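Kuko brow tint — how long before an event?

marrow_lane
Posted 10 July 2022

Hello everyone. I have a cousin's wedding at the end of July and I would like to have my brows and lashes tinted before it. The salon near me, Lavano, uses Kuko tint and they told me to come the day before. My sister says this is too late and I should go one week before. My natural colour is light brown with a little grey. I don't want to look angry in every photo. Which of you is right, the salon or my sister? (She will read this.) 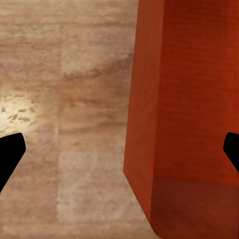 teodora_b
Your sister. The day before is risky, because the first two days are always the darkest, and if the skin under the brow takes the colour you can't do much. I go four or five days before and then it has softened. Also please ask for a patch test. Lavano did not offer me one until I asked.

quietfringe
I don't agree with teodora_b. On grey hairs the tint fades fast, and after five days mine are already visible again. Two days before is the best for me. A good technician will leave it on for a shorter time if you tell her that you want it soft.

marrow_lane
Thank you both. Nobody at the salon said the words "patch test" to me, so I will call them tomorrow. Is the warm shade a mistake with grey?

Brandão
It can go a bit orange on grey, yes. I had it once and my mother asked if I was ill. Ask them to mix it with the darker one, half and half. At Berneck they do this without extra cost, but there you must book early in summer.

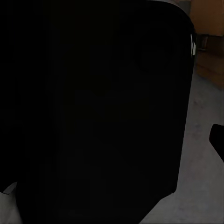
A dark shape by a wooden cabinet

quietfringe
Half and half is what I have too. Only for the brows — for the lashes I would take the dark one alone.

teodora_b
For lashes I agree, finally. For the timing I still say four days. It is easier to fill in a pale brow with pencil than to wash out a dark one.

marrow_lane
I called. They can do the patch test on Tuesday and the tint three days before the wedding, so you are both a little unhappy with me. I will ask for the mix. My sister wants it written here that she was right.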